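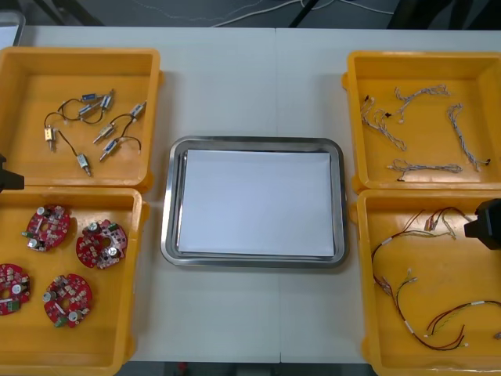

How do you keep a three-column layout from falling apart on a phone?

Set the columns to stack below a certain width, then go look at the order they stack in, which trips me up every single time.

So I spent most of the weekend redoing the home page for my sister-in-law's bakery in Filtstead. She's on Pastaditz (the page builder, I've moaned about it before) and I'd given her three columns: hours, a big photo, and a little order form. Looked great on my laptop! Then she opened it on her phone and the form came up first, with the hours way down at the bottom under everything.

The fix was in the row settings, under a tab I had never clicked. You pick the row, switch to the narrow view and drag the columns into the order you want. The wide view stays how it was. I also cut the side padding from 50 pixels to 14, and suddenly the headings stopped breaking into one word per line.

One thing I still can't sort out is the footer. It's set to 35 percent for the address and the rest for the links, and on tablets the links wrap in a really ugly way. Noémie Lecomte left me a comment last time saying to nest both in a single row and let the builder share out the width, so I'm trying that tonight.

If it works I'll move the Pristbridge choir site over in July. That one has 21 pages and every footer was made by hand. Ugh.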